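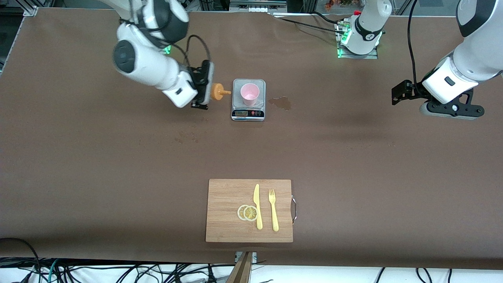
## 3.2 Weighing and volume measures in the home kitchens

The households in Bakodard were asked to prepare the same rice dish two times, first with their usual measures and then with a digital kitchen scale. Most of them had never weighed rice before. The usual measure was a cup, but the word "cup" had different meanings from one home to the next: a tea cup, a plastic drinking cup, or the small measure sold together with the Camargo rice cookers. We did not correct this, as the variation was part of what we wanted to study.

Digital scales of the common type have a square weighing platform and a front panel with the display and the buttons (Figure 2, with a pink plastic cup on the platform). For the second preparation, the cook placed the empty cup on the platform, set the display to zero, and added rice up to the target of 208 g. The zero step was forgotten quite often. When this happened, the record was kept but marked, and it is treated separately in Section 4.

Before the visits, each scale was checked with reference weights of 100 g and 600 g. Scales that did not return to zero after the weights were removed were not used. The check was repeated in April, when the batteries had been changed. We found no drift that would matter for cooking - the differences between cups were much larger than any error of the scales.

Two practical points should be mentioned. First, the shape of the cup has more influence than we expected. In a wide cup the cooks often left a heap on top, while in a narrow one they tended to level the rice with a finger or a knife. Second, the way of filling is important. Rice taken directly from the bag by pushing the cup into it was packed more tightly than rice poured from the Flurkska storage jars that several families keep on the counter. A cook who changed from bag to jar could therefore get a different amount with the same cup and not notice it.

The measured amounts were written down by the cook on a paper form, together with the type of cup and the way of filling. Roughly 90 forms were complete enough for the analysis. Forms without the type of cup were excluded, even if the weight was readable. The protocol follows the earlier Turnetti study on flour, with one change: we did not ask for leveling, because in that study the request itself seemed to alter the habits of the cooks.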